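Building a gripper at home: handout 3
Navley shared workshop, Saturday group. Bring your part-built linkage

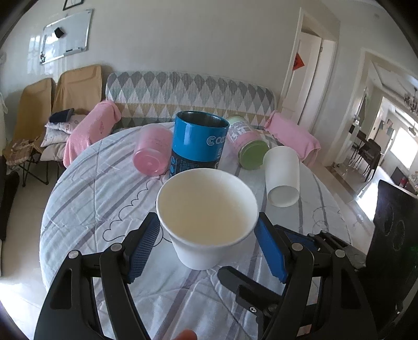

Reply from last week's sheet, copied in because it affects everybody: my fingers close fine on a block of wood, but anything thin-walled just folds up, so am I meant to fit a weaker spring or change the pads? Pads first. Then travel. Leave the spring alone till both are done, otherwise you are chasing two faults at once.

Today: parallel linkage, pads, setting the closing point. Wiring is handout 4.

1. Linkage

Two bars per finger, same length hole to hole. Measure between hole centres, not end to end. If one bar is longer the pad will tip as it closes and you'll get an edge grip. Drill the pair clamped together, one go.

Pivots: shoulder screws if you have them. Ordinary screws work but wear the hole oval. Tighten until the bar stops moving, then back off an eighth of a turn. Thread lock on the nut side only, tiny drop. Last term somebody glued a whole finger solid and had to cut it off with a hacksaw.

Check: hold the base, wiggle the tip. Side play you can feel = washer missing. Side play you can see = start again with fresh holes.

2. Pads

Soft, ribbed, ribs running across the direction of slip. Most of you will be lifting things straight up, so ribs go sideways. Backing plate must be stiff. A bendy plate wastes all your closing force in the middle and pinches at the ends.

Cast pads: the Kustosero mix in the cupboard, 60 g does a pair with some left over. Stir slowly. Leave overnight, no peeking, no hairdryer. Printed pads are OK too if your printer copes with flexible filament (the shared one does not, dont try it, we have just cleaned it).

Tapered things, cups and bowls especially: flat parallel pads only touch near the rim and the thing squirts downwards. Either let the pad swivel a little or fix it at a slight angle. Try angle first, less to go wrong.

3. Closing point

Servo moves on numbers in the Riviere sketch. 837 is open, 799 is the first touch on our test bowl. Yours will differ. Do it by hand:

- set open, power on, fingers clear
- step down one at a time
- stop when a strip of paper between pad and bowl just drags
- write the number down ON THE BASE in marker, not on a bit of paper
- add squeeze from there, never more than 21 steps

If it hums when holding, you are past it. Come back two or three steps. A humming servo gets hot and then it dies, usually while you are making tea.

4. Testing

Light paper things before anything heavy. A bowl with sides that slope, a cup lying down, a cup standing up. Lying down is harder, the pads have to come in low and the finger tips foul the table. File the tips round. Cloth on the table helps stop things rolling but a tip can catch in a fold, so smooth it out first.

Lift, hold, put down. Five times each. Put the bowl back in a slightly diffrent spot every time or you are only testing one position.

Log: object, closing number, dropped or held, any mark on the rim. One line per go.

5. Questions that came up

Can I use string instead of bars? Yes, Zinda-style pull cord, but it needs a return spring and it stretches. Fine for a second build.

Three fingers? Later. Get two closing evenly.

For next time: finished pads, closing number, log sheet with the bowl and one other object. Also a small crosshead screwdriver, we are down to the bad one.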